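Nindwood Bird Walks and Migration Count
Spring progress report to the Carrillo Fund
June 2026

Dear Shirley,

I promised you a report before the summer got away from us, and I'm glad to be writing it with mostly good news. It was a lovely, noisy, muddy spring at Nindwood, and your grant is the reason so many people got to hear it at six in the morning with a pair of decent binoculars around their necks.

First, the walks. We planned to run them through the whole of spring migration and we did, apart from 2 that were lost to thunderstorms. In all, 182 people came along, and a good many of them had never been on a bird walk before. Faustino Cuautle led the early ones and I took the evenings, which suited us both, as he is cheerful at dawn and I am really not. The evening walks started slowly, but once the thrushes came through in numbers people told their neighbors, and by the end we were having to split into two groups at the footbridge.
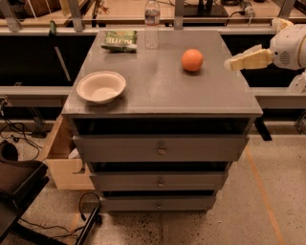
The loaner binoculars have been the best money we spent. We bought the smaller, lighter pairs you and I talked about last fall, and they fit children's hands far better than the old ones did. One pair went into the creek and was fished out again, and it has gone off for repair. The rest are in fine shape.

Now to the count itself. Beryl Entwistle has gone through all the sheets, and we finished with 421 records of warblers from the marked route, the black-and-white warbler being the one that nearly everybody managed to find. We had a hooded warbler singing beside the lower pond for most of a week — I must have walked down there every morning before breakfast — and a single cerulean that stayed high in the oaks and gave Faustino a stiff neck. The blackpolls came last, as they always do, and I was sorry to hear them, knowing it meant we were nearly done.

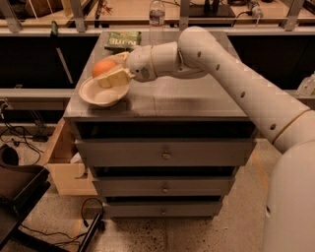 I should be plain about what hasn't gone so well. The trail signs are behind. Mervyn Hebden has drawn beautiful artwork for them, but the wording went back and forth between us more times than I care to admit, and the printer now can't fit us in until late summer. The money set aside for them is untouched and I would like your permission to carry it over. We also hoped to have the Spanish walk guide ready by May. Faustino has translated almost 80 percent of it and wants to check the local names with his mother before he lets it out of his hands, and I think he's right to take his time.

For the fall, we'd like to start again when the first southbound birds show up and carry on through October, with a couple of sparrow walks in the old hayfield at Prinine if the mowing schedule allows. I'll send you dates as soon as they're settled, and the receipts will follow under separate cover once Beryl has finished sorting them.

Please do come out with us if you can manage it. There will be coffee, and a pair of binoculars with your name on it.

With warm thanks from all of us,
Poppy Marsden
Nindwood Bird Walks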